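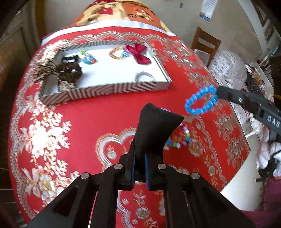
Kallio open day set, jewelry table: two hand-held grippers, the striped tray and a blue beaded bracelet.

kallio-open-day

README and data card

Hi! If you came to the Godcombe open day in August and want to find your own recordings, skip down to "Finding your session". If you're here for the data, start anywhere you like, the sections don't really depend on each other.

What's in here

184 episodes of people picking up small things with hand-held grippers, recorded during one open day at our place in Godcombe. Most of the people had never held one of these before. That's the whole charm of the set for me, and also its biggest problem, and I'll get to both.

Thirty visitors agreed to have their recordings shared. They went through 3 tables at whatever pace they liked: the jewelry table, the kitchen table and the laundry table. Between them they made more than 1000 grasp attempts, counting the ones that closed on nothing. I kept those in. I know some of you will want them out, so there's a flag for it (see "Fields").

Kallio is just the name we use for our collection of household tasks. There's an older part recorded by people who do this all day long, and this is the visitor part. They share a folder layout, so you can load them together, but please read "Known problems" before you do.

How the day went

The plan was simple. Savvas Kourkoulas would do a short demonstration at each table, then people would have a go, then tea. In practice the demonstration turned into a long and very friendly argument over whether you should pick up a bracelet by the edge of the ring or pinch it flat, and everybody wanted to prove their point with the grippers in hand. So we started recording earlier than planned and the tea got cold.

Savvas is an edge person. He brings one finger down inside the ring, the other outside, closes gently and lifts straight up, so the bracelet hangs from the tips. It looks like nothing when he does it. Then you try it and the beads roll, and you find out how much work your fingertips usually do for you! The pinch people go for a fold of the loop with both fingers outside, which is easier to start and much harder to put down neatly.

We set the tables up with things you'd find around a house. For the jewelry table that meant beaded bracelets, a bow, scrunchies, hair ties and a tray with low sides, all on a red flowered tablecloth. I love that tablecloth. Anyone training a segmentation model on it may come to feel differently, with all those flowers and curls and gold bits sitting right behind small colorful beads.

A bus group came over from Molesbridge after lunch and that was the busiest stretch. If you look at the session order you'll see the episodes get shorter there. People were watching each other over the shoulder by then and picking up tricks, and there was a queue, and a queue makes everyone hurry.

The tasks

Every visitor got a spoken instruction and could use one gripper or both. The wording is stored with each episode exactly as it was said, hesitations cleaned up a little.

Jewelry table. Take a named thing out of the tray and lay it on the cloth, or pick it up from the cloth and put it in the tray. Lay two bracelets side by side. Hang a scrunchie over the side of the tray. Hand a bracelet from one gripper to the other, which was the crowd favorite and has by far the most laughing on the audio (the audio isn't in the release, sorry).

Kitchen table. Spoons into a cup, a sponge onto a plate, lids onto jars. Nothing fancy. The lids are the hard ones.

Laundry table. Fold a washcloth, pair socks. We let this one run free a bit, so the instructions are looser than for the other tables and you should treat them as a rough guide.

There was no "right" way to do any of it and we didn't correct anybody's grip. If someone wanted to use the grippers like chopsticks, fine. One person did the whole sock task holding the left gripper upside down and was quicker than I am.
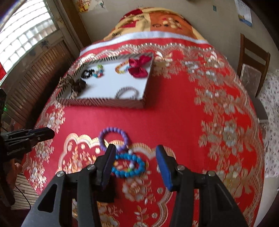 Pentti Peltonen wrote back after trying the jewelry episodes that the hardest part for him wasn't the grasp at all but deciding when a person had made up their mind. Visitors hover, he said, they drift from one bracelet to the next with the fingers open and then go for something else entirely, and a model that copies them learns to dither. He'd like to see the approach and the grasp labeled separately, and he thinks anyone who skips that will blame the hardware for what's really a labeling gap.

I think he's right, and I've started on it. The "phase" field is my first try. It's filled in for the jewelry table only, by me, in the evenings, so expect it to be a bit wobbly at the boundaries. I marked the approach as over once the fingers start to close and stay closing. If somebody closes halfway, opens again and moves off, that whole stretch still counts as approach. Pentti would probably draw the line somewhere else, and if you would too, the marks are in a separate file so you can swap in your own without touching anything.

Folders

episodes: one folder per episode, video and gripper readings side by side
labels: instructions, outcomes and phase marks, as plain text tables
people: one line per visitor, no names, just a code and the answers they gave us
tools: a small viewer and the script I use to check for missing readings

The viewer is nothing to write home about. It plays the video and draws the finger opening underneath. I wrote it on the train and it shows. It does the job, though, and I'd still suggest watching a handful of episodes with it before you train on anything.

Fields

episode: the folder name
visitor: the visitor code
table: jewelry, kitchen or laundry
instruction: what the visitor was asked to do
hands: left, right or both
outcome: done, partly, or gave up
empty: yes if at least one grasp closed on nothing
phase: jewelry table only, see above
first_time: what the visitor told us when we asked if they'd used a gripper like this before

A word on "outcome". I went by what the instruction said, and I was generous. If the task was to put the bracelet in the tray and it landed half over the wall, that's "partly". If it slid in afterward by itself, I gave them "done". Life's too short. If you need something stricter, the last moments of each video are usually clear enough to relabel from.

Known problems

The visitor part and the older part of Kallio don't mix evenly. Trained people move smoothly and nearly always succeed. Visitors wave the gripper about, stop to talk, look up at a friend. When I trained on both in one heap, the result had all the visitors' wandering and none of their cheer. Weighting the visitor episodes down helped. So did using only the ones marked "done", but then you lose most of what makes them interesting, the recoveries especially.

Fast swings blur. Small bright things at the finger tips get it worst, so if you're tracking a bracelet in the air, expect to lose it now and then.

The view is a wide one and bends straight things near the borders. Tables bulge. We release the video as recorded and don't straighten it. Hanovton has asked for a straightened copy, and I'll add one when I've found a setting I don't hate.

Things get where they shouldn't. When you've got one gripper in view of the other, the second one often covers the very object you care about. I didn't remove those episodes. People work like that.

Some visitors misheard an instruction and did a different thing, perfectly well. Those have both texts, what was said and what was done, divided by a slash. Please don't count them as failures, they were lovely.

The light changes through the day. I quite like this, but it means the early and late episodes look different, and the split by visitor doesn't even that out.

Splits

I split by visitor, so nobody turns up in both training and test. Please keep it that way if you make your own. People have habits you can spot from the very first grasp, and a model can too. There's no validation split. Carve one out of training however you like.

Finding your session

You were given a card with a short code. That's your visitor code, and your folders all begin with it. If you've lost the card, write to me with the rough time you came and what you did, and I'll do my best. If you've changed your mind about sharing, same thing, write to me and I'll take the episodes out of the next version. No questions, no forms.

Using it

Free for research and teaching. Please don't try to work out who anyone is. If you publish something, mention Kallio and the Godcombe open day, and send me a link, I really do read them!

Still to do

Phase marks for the kitchen table. The straightened video. A fix for the viewer, which forgets your place if you resize the window. And Savvas wants to record the edge-or-pinch question properly, same bracelets, same people, both ways, so if you live near Godcombe or Molesbridge and have an opinion on it, get in touch and we'll put the kettle on.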